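We use cookies to improve your experience on this site. By continuing you accept our cookie policy. [Accept] [Manage settings]

Where do the soft toys go? Storage bins and tidying up
Group project report, final version 7/2/21
Jasmina Radonjić, Leonie Ammann, Yatziri Nava
Supervisor: Tihomir Dumitrescu

12 shares – 3 comments

1. What we wanted to find out

Shared rooms get messy and toys end up on whatever surface is closest. Our question was if an open fabric bin on the table makes people put things back, or if it just turns into another pile. Leonie wanted to do shelves too but we dropped it in May, not enough time.

2. Background

Not much written on this that we could use. Most of the tidying advice we found is for closets. Tincuța Marinescu lent us her notes from the Luton study, which was on coat hooks, but the idea is close – people use storage they can reach without getting up. We took her scoring sheet and cut it down to one page.

3. Materials

Soft toys, different shapes on purpose. A long rounded gray-brown one with little knobs at the sides, a yellow ball, a pink and white one. Also a brown hardcover book, becuase real tables have books on them. Light fabric-type bins with no lid. We looked at a lidded bin from Kaufmann and decided against it, too many steps for one toy.

Table is light wood. Black plastic sheet behind it, plus foam letters.

4. Method

One person tidies, one writes, one keeps time. Every put-away gets a line on the sheet: which item, which spot, dropped or placed. Start layout was supposed to be identical each round. It wasn't always. Jasmina drew a plan of the table for this and we lost it for a while (found inside the book).
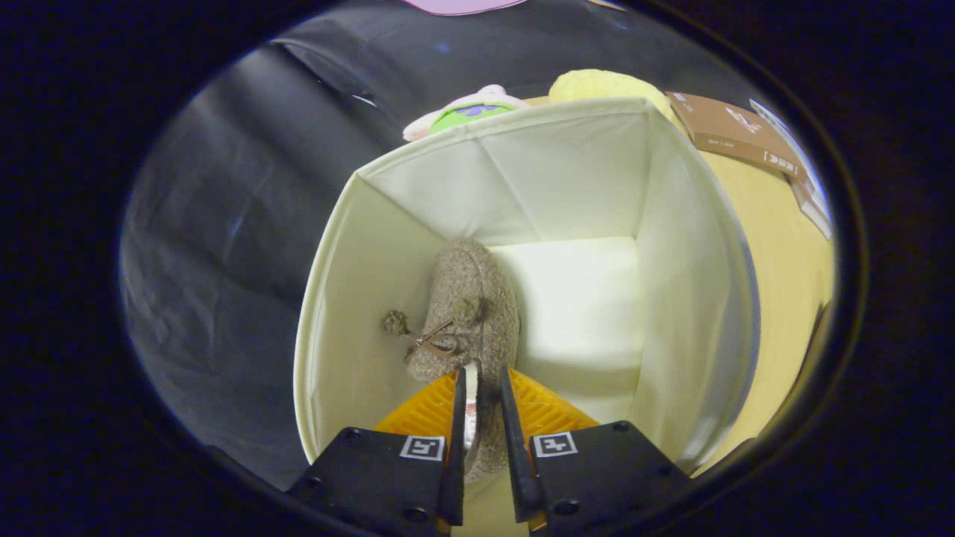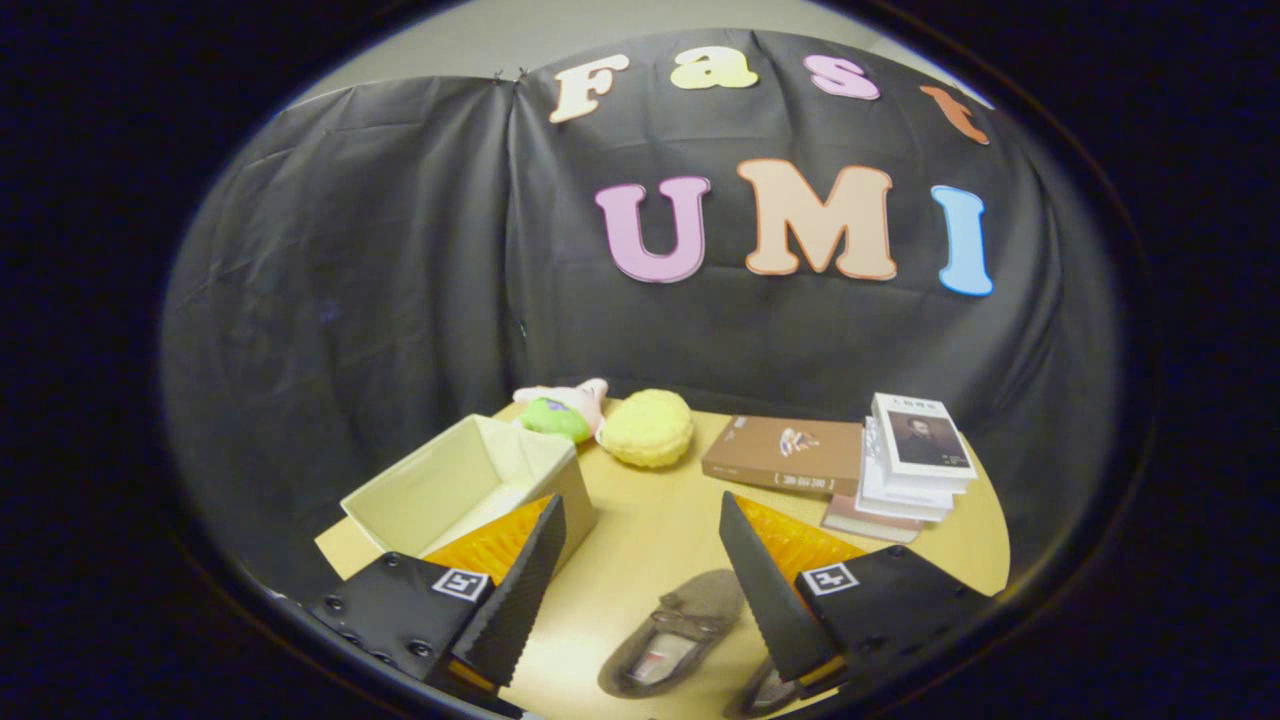
5. Results

458 put-aways logged over 19 rounds. 2 rounds thrown out, the sheets were filled in wrong and could not be fixed after.

Soft toys went in the bin most of the time. The long toy was slow – it tips against the side wall and people then go back to straighten it, even though nothing on the sheet asks for that. Yellow ball was the fastest item by far. You drop it and it's done.

The book is where it fell apart. Some people put it in flat, some on edge, some just squared it up with the table and called it tidy. We had no code for that. Yatziri added one halfway thru so the early rounds and later rounds don't compare well for the book. Toys are fine.

Bin position mattered more than we thought. Turned at an angle, corner toward the person, it got more clean drops then when it was square to the table edge. Small difference, might be noise.

6. Problems

– Bin slides. Should of put tape under it from the start.
– Empty bin is very light and folds in a little if you lean a hand on the rim.
– Timekeeping by phone, different phones.
– Fadeo spreadsheet deleted the comments column on export. Redid it by hand, took an evening.

7. What we would change

Heavier bin, or a flat weight in the bottom. A proper category for books and other hard things. Maybe two bins side by side to see if people sort without being told, Tihomir suggested this after the first draft and we didn't have the weeks left for it.

Raw sheets are in the Zorallow folder, ask Leonie for access. Plan of the table is scanned at the back.

Get new student projects in your inbox! Enter your email to subscribe.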